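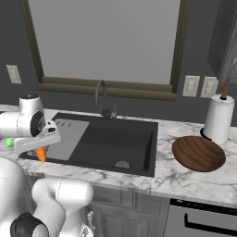 Can a robot do the dishes yet?

Aug 17, 2025

The short answer from the person who runs kitchen testing at Modudov is no. The longer answer took most of an afternoon at the company's office in Whiteley, over a pot of tea that a human made.

She asked not to be named because she also does contract work for two of the company's customers. Before robotics she spent six years in commercial kitchens, first washing pots and then on prep, and she says that background is useful more often than her degree.

"People ask me when it'll do the dishes, and I ask them which part," she says. "Doing the dishes is scraping, stacking, rinsing, loading, finding somewhere for the big pan, wiping down. We can do bits of that. I wouldn't leave one alone in my house with my plates."

Most of what her group does happens in simulation. They keep a library of computer-built kitchens, with sinks, taps, dishwashers and vegetables, and run the same short jobs in each of them with the counters and lighting changed. A typical job is a single sentence, such as moving a carrot to the sink or putting a bowl in the rack. The current set has 363 of these.

"A carrot is a good test object," she says. "It's long, it tapers, and it's a different width wherever you grab it. If you take it near the end it wants to swing. A cook picks one up without looking. For us that's a fair bit of work."

I asked how well the arm does on a job like that. She was careful with the answer. In simulation, on a counter laid out much like ones it has practised on, the arm finished 99 of its last 215 attempts at the vegetable jobs. She didn't think that was a bad result, though she could see I did.

"It's under half. I know how it sounds. Two years ago we wouldn't have bothered to write the number down. But if you hired a kitchen hand who dropped every second carrot, they wouldn't see out the shift."

The misses fall into a few groups. Sometimes the gripper closes a centimetre too early. Sometimes it picks up the wrong vegetable when two are sitting close together. The one that annoys her most is when the arm does the whole thing properly and lets go over the counter instead of the basin.

"The lip of the sink is the whole problem there. A dark sink in a pale benchtop should be easy to see, and mostly it is. Then you put the arm between the camera and the edge and it has to remember where the edge was."

Not everything carries over from the simulated kitchen to a real one, either. Modudov has one test kitchen, built at the back of the Whiteley office, and she says the first week in it was humbling. Water was the main trouble. The simulated vegetables are never wet, and the simulated bowls don't have a film of oil on them.

"Grip is a guess in the computer. You pick a friction value and hope. Then somebody rinses a zucchini and your guess is wrong."

She's more hopeful about shops and warehouses. Serken, which supplies grocers, has been trying an arm on produce trays at its Inham depot since December. The job there is narrow: lift a tray, check it's the right one, set it on a trolley. The trays are all the same size and they come down the same conveyor. According to her, it runs through a night shift with one person keeping an eye on it and a second machine beside it.

"That's a chore I'd hand over today. It's boring and it wrecks your shoulders. But look at what they did to make it work. They changed the trays, they changed the trolleys and they painted the floor. You can't ask a family to do that to their kitchen."

Would a home version have to be an arm bolted to the counter? She thinks that could be one way in, at least for people who can't stand for long or who have trouble with their hands. Her own mother has arthritis and has asked about it. The cost is still too high and an arm takes up bench space that small kitchens don't have. Safety is the other matter. Anything strong enough to lift a full pot is strong enough to hurt someone, so the test arms run slowly, and a slow arm makes a long job of a sink full of plates.

"We timed me against it clearing a bench. I was finished and had the kettle on. It was still on the second thing."

I asked about the videos that show up online of robots folding towels and pouring coffee. She watches them all. Her first question is how many tries it took, and her second is who set up the table.

"I'm not saying they're fake. Some of that work is excellent. I'd just like to see the ten minutes before and the ten minutes after."

For now the group is working on putting things down, which she says gets less attention than picking them up. They're also adding cluttered counters to the library, with paper towels, bowls and spare produce left lying about the way they are at home. She expects the score to drop when those go in.

She wouldn't give me a year for the dishes. She did say she replaced her own dishwasher last winter, and that she bought the long warranty.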